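Notes — shape blocks talk, 15 min slot, June

start w/ the bag. Pull out a star, hold it up. Ask who had these as a kid. Wait. Dont rush this bit.

Why blocks at all: the Saludo playroom, two shelves of plastic stuff, nobody touching it. Kids went for the plain shapes first. Tell the spoon story if time.

Colors next. Keep it to a few strong ones. Red and green read from the back of a room, pastels dont. Vulten set was all pastel, pretty, kids couldn't sort it — said that last year too, keep it short.

Then the board. Pale wood, strips glued edge to edge. Want the stripes. Gives little ones a line to set things on without drawing one.
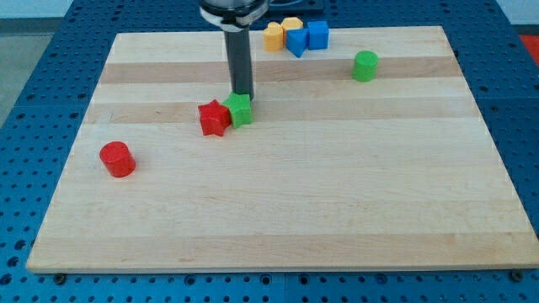 Flillotberg Play Notes, issue 48, p. 30

Red star, green star, pushed right up together. Cylinder off on its own. Ask the room: which goes with which? Half will say color, half will say shape. Both fine!! Let them argue a minute.

Stars are the hard one. Five points, they don't line up flat like squares do. Turn one a little and there's a gap. Good talk starter with fours and fives — "why won't it fit?" Don't answer for them.

Cylinder — stands up OR rolls. Do the roll on the table, catch it (practice this).

Storage. Cloth bag, not the tub. Up to 15 peices per bag, more than that and it gets dumped out and left. Itach bags are ok, the drawstring frays.

Board care: damp cloth, dry it standing up. No soaking.

Questions. Someone will ask about paint chipping — say sand it, recoat, skip the long version.

Handout is no. 1416 on the back table. Leave stars out for people to handle after.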